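Setting the Collision Margin for a Two-Arm Fruit Sorting Cell

Posted Apr 6, 2022 by Wiroj Yensuk

The previous page covered installing the Stander planner and getting both arms to home without faults. From this point you need a working calibration and a scene file that loads. If "stander check" still prints a transform warning, go back and fix that first. Margins tuned on a bad calibration have to be tuned again.

The task is fruit into a bowl, with both arms allowed to reach the bowl. Stander plans each arm separately and then checks the two paths against each other on a shared clock. The check uses a padded copy of every link. The padding is the value called pair_margin, in millimeters, and the default is far too large for grippers that have to meet over one bowl.

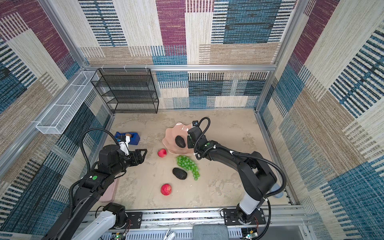
Step 1. Load the static scene. Walls, floor and shelf go in as boxes. The bowl goes in as a cylinder with the fruit height added on top, so that an approach from the side clears whatever is already inside. Do not import a mesh for the bowl. The scalloped rim produces hundreds of small faces and the checker slows down for no benefit.

Step 2. Set the shared clock. Both controllers must stamp joint states from the same source. Run:

stander clock --source host --verify

The verify pass compares stamps from left and right and prints the worst offset. Accept 7 ms or less. Above that, the pair check is comparing positions that never existed at the same moment, and no margin will save you.

Step 3. Lower the margin. Open cell.conf and edit the pair block:

pair_margin = 20
pair_links = wrist, gripper
cable_radius = 35

Leave the upper links on the default. They have no reason to come near each other in this layout, and a large margin there costs nothing. The cable entry matters more than it looks. Cables that loop above the wrist are not in the arm model, so Stander sweeps a tube along the last two links as a stand-in. Set it too small and the planner will send one gripper straight through the other arm's cable.

Step 4. Run the replay test. Stander ships with a set of start and goal pairs for a shared bowl, 2246 in all. Run them offline:

stander replay --set bowl_shared --arms both

It prints solved, waited and failed. Waited means a path was found, but one arm had to hold until the other had left. With the default margin I got 1016 waited, which made the cell close to a single-arm machine. After Step 3, most of those cleared.
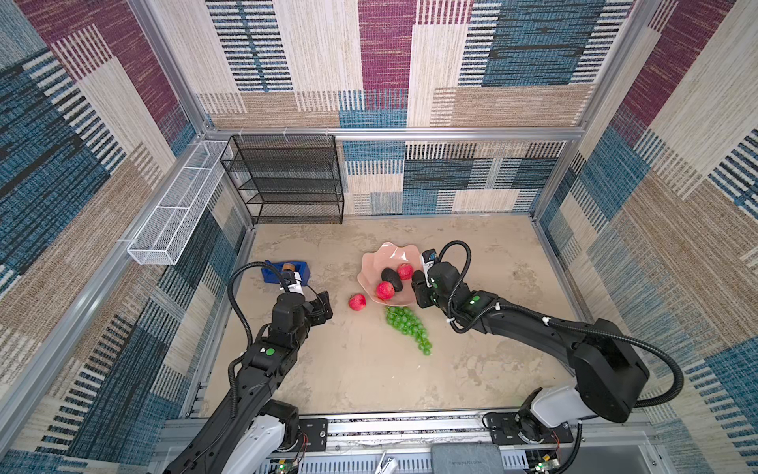

Step 5. Check the failures by hand. Open the log and sort by the link column. If the same pair of links shows up in nearly every line, the problem is geometry and not the margin. Usually one base offset in the scene file is wrong. If the failures are spread over many links, raise the planning time limit before you touch anything else.

Step 6. Run on hardware at low speed. Set speed_scale to 0.2 and keep a hand on the stop. Place fruit close to the bowl on both sides so that the pair check has something to do. Watch for an arm that pauses, backs up and pauses again. That is the wait logic fighting the replanner. Setting replan_on_wait to false cures it.

Known problems

The Fuchs driver before the December release reports gripper width in meters while Stander expects millimeters. The padded gripper then comes out as a sliver and the pair check passes everything. Update the driver, or set width_unit by hand.

Brurkia controllers need the host clock option turned on in their own menu as well. The setting does not survive a firmware update.

The next page covers grasp order when both arms want the same piece of fruit.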